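Sizing a budget for a second gripper cell: sim first or hardware first?
Forum: Integration and Equipment Planning
13 replies, sorted oldest first

hollowshaft
April 25, 2023
We have one bench cell running pick and place on molded rings and spacers. Management has agreed in principle to a second cell. I have to put numbers in front of them before the next planning round and I would like a sanity check on the split.

Current draft, percent of total:
Arm and controller: 41
Gripper, fingers, spares: 12
Vision: 14
Guarding and electrical: 11
Simulation seats and the workstation to run them: 13
Contingency: 9

The arm would be the same model as the first cell so we can share spares. The gripper is open. Stakico quoted a parallel electric with a lead time of 109 days. Remness can ship sooner but their stroke is shorter and I would need custom fingers for the larger rings.

Question is mostly about the simulation line. My boss wants it gone.

kerf_and_burr
Your contingency is too low. Nine percent covers one mistake. Guarding alone will eat it if the floor layout changes after the risk assessment.

No strong view on simulation. We never had it and we ship cells.

tdobbs
Agree on contingency, disagree on the other part. "We ship cells" leaves out how many finger sets you machined per cell. What was the count on the last one?

kerf_and_burr
Four sets. Aluminum, in house. Machine time was not charged to the project, so on paper they were free.

tdobbs
So they weren't free, they were on somebody else's budget.

kerf_and_burr
Sure. But that's how the shop works, and it's how a lot of shops work. If hollowshaft has a mill in the building then a simulation seat competes with something that already costs zero on his sheet. Telling his boss otherwise is a hard sell.

hollowshaft
We have a mill but it's booked. Outside quote for a finger pair is $409, two week turn. I assumed three pairs.

Noeline Sutcliffe
I do capital planning for a small automation group at Sikthorpe. A few comments on the draft.

First, separate the workstation from the seats. The workstation is a capital item and will be used for CAD after the cell is commissioned. The seats are an annual expense. Putting both on one line makes it an easy target, and if it gets cut you lose the machine too.

Second, 109 days from order puts you past your planning round and well into the build. If the arm arrives before the gripper, you are paying for an idle arm. Either stagger the purchase orders or use the gap for something. Simulation is the obvious something.

Third, ask Stakico for the cost of a coupler and cable as separate line items. On our last quote those were left out and had to be added by change order.

hollowshaft
The third point is useful, thanks. I checked and the cable is in but the coupler isn't.

On the second, the arm is stock. I can hold the PO.

pneumatic_pete
Contrary opinion. Buy the gripper alone, now, bolt it to a plate, and test it by hand. You learn more about grip force on a real molded ring in one afternoon than in a month of simulation. Contact modeling on curved parts is poor in every package I have tried. The part either sticks like glue or squirts out.

tdobbs
Contact modeling is poor if you leave the defaults alone. It's also the wrong reason to buy simulation. For a torus the things you want early are reach, clearance between the fingers and the bench, and approach angle. None of those depend on friction.

pneumatic_pete
All of those can be done with a kinematic model in free software, so why pay 13 percent?

tdobbs
Fair. I'd pay for the import tools and the controller link, and I would not pay for physics. Ask for the seat without the physics module. The vendor will resist.

hollowshaft
Replying to several at once.

I've been doing the clearance work on a trial license, so this isn't theoretical. The model is crude. Low-polygon gripper, flat shading, plain tabletop, one ring. I stripped all the detail out to keep the step rate up, and I don't think detail matters for what I'm asking of it. The two questions for this stage are whether the blocks can close on the outside diameter with the ring tilted, and how low the wrist can go before a finger touches the table.
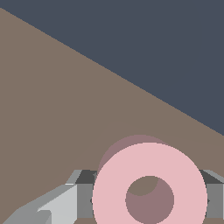

The outside grip is the one I'm budgeting for. An inside grip through the bore would need narrower fingers, and with the Remness stroke I can't cover the largest bore and the smallest with the same pair. That would mean a changer, and the changer from Ashby costs more than the difference between the two grippers. So the simulation has already removed one option from the sheet, on a license I haven't paid for.

Pete, I take the point on friction. I have left grip force out of the model altogether and will put a bench test in the plan. If I order the gripper first and hold the arm, the bench test fits in the gap.

pneumatic_pete
Then we agree on the order of purchase. I still say the trial license did the job and you can stop there.

Noeline Sutcliffe
Trial licenses expire. If he has to rerun the clearance check when the mold supplier changes a diameter, he needs a seat. I'd budget one seat for one year and state in the request that renewal will be reviewed in December. A line with an end date is easier to approve than an open one.

kerf_and_burr
One seat I could live with. Put what you save into contingency.

hollowshaft
Revised split:
Arm and controller: 41
Gripper, coupler, fingers, spares: 13
Vision: 14
Guarding and electrical: 11
Workstation (capital): 4
Simulation, one seat, one year: 3
Contingency: 14

Arm, gripper and guarding together come to 65 percent, and those are the lines I expect no argument over. Vision may come down if we can reuse the lens from the first cell — still waiting on the working distance.

tdobbs
Check the mount before you reuse the lens. The newer cameras from most vendors changed the flange.

hollowshaft
Will do. PO for the gripper goes in first, arm held until I have a firm ship date.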